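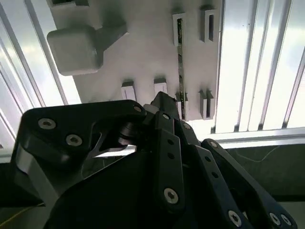 A black robotic hand beneath a panel of slotted holders at the Flulitz test hall in Gosmont.

Flulitz Publishes First Results From Its Chore Trials

Hand-fed racks and shelves go well, cloth and clutter do not

GOSMONT, 2022-03-13 - Flulitz, which builds and tests automated handling equipment for small workshops, today published the results of its first round of chore trials. The trials were set up to answer a question the company hears from nearly every customer: can a machine take over the small, dull jobs that fill the gaps in a working day?

The short answer in the report is that it can take over a few of them, under conditions that many shops and almost all homes do not yet meet.

The trials covered 44 tasks. Half came from the shop floor and included sorting fasteners, putting hand tools back in their holders, loading parts trays and wiping down a bench. The other half came from the home and included clearing a table, folding towels, emptying a dishwasher and putting away groceries. Each task was written up by a person who does it regularly, and the machines were scored against that write-up.

A task was passed only if the machine could finish it in 2 separate sessions with no one stepping in. Speed was recorded but did not count toward a pass. Under that rule, seven tasks were passed. All seven were shop-floor tasks, and all of them involved rigid objects that started and ended in known places.

"Seven is a smaller number than some of our own people expected, and we are publishing it anyway," said Deok-su Song, who led the trials for Flulitz. "Customers ask us whether they should wait for a robot or hire someone for the season. For most of the jobs on our list, I would tell them to hire someone."

What worked

Racks and holders gave the best results. When an item has a slot of its own and the slot does not move, most of the difficulty is in lining up the approach and letting go at the right moment. The test team could adjust both until they held steady. Putting a tool back proved easier to get right than picking one out of a drawer, where handles overlap and the hand has to choose.

Tray loading also passed, as did moving boxed parts between two shelves at the same height. Moving the same boxes to a higher shelf did not. The team traced most of those failures to the hand blocking the wrist camera's view of the shelf edge during the last part of the reach.

What did not

Anything soft was hard. Towels, work gloves, rags and plastic bags all changed shape as they were handled, and the machines often carried on as if they had hold of something when they did not. Towel folding was attempted more than any other household task and did not come close to a pass. Bench wiping came nearer, but the machines tended to push swarf into the corners and leave it there.

Clutter was the other main cause of failure. In the dishwasher task, performance was acceptable when cups stood apart from each other and dropped sharply once the rack was loaded the way people load one at home. The groceries task was stopped early in both sessions after items were set down on top of each other.

The report also looks at how much human time the machines used up. Across the full program, the team logged 366 occasions on which a person had to step in. Most were short - freeing a stuck item, picking something up off the floor, restarting a motion - but each one took someone away from other work. For a shop with a small crew, Song said, that cost matters more than the price of the equipment.

"If you have to stand next to it, you have not saved an hour," said Song. "You have moved the hour somewhere else. We want people to count that before they sign anything."

Advice for shops

Flulitz recommends that shops considering automation begin with the storage and leave the machine for later. Fixed holders, labeled trays and shelves at one height made the largest difference in the trials, and they are useful to the people on the floor whether or not a robot ever arrives. The report includes drawings for the holder layouts used in the tool return tasks, along with the spacing the team settled on after several changes.

The company does not recommend any current system for general household use, its own included. It sees some promise in single-purpose home tasks with fixed positions, such as moving items between a tray and a rack, but has no product planned in that area.

Next round

A second round of trials begins in April. Zitberg will supply a new set of fingertips with a softer contact surface, and Yang, a maker of storage fittings, will supply drawers and bins for a new group of picking tasks. The shelf tasks will be repeated with a second camera placed away from the hand. The scoring rule will stay the same so that the two rounds can be compared.

Shops that want to suggest a task may send a written description to the Gosmont office. Descriptions should list the objects involved, where they start, where they need to end up, and what the person doing the job finds most annoying about it. Flulitz will not charge for testing a suggested task, and results will be shared with the shop before they are published.

The full report, including the task list, scores and the intervention log, is available from Flulitz on request.

About Flulitz

Flulitz designs, builds and tests handling equipment for workshops and small manufacturers. The company is based in Gosmont, where it runs a test hall open to customers by appointment.

Press contact: Press Office, Flulitz, Gosmont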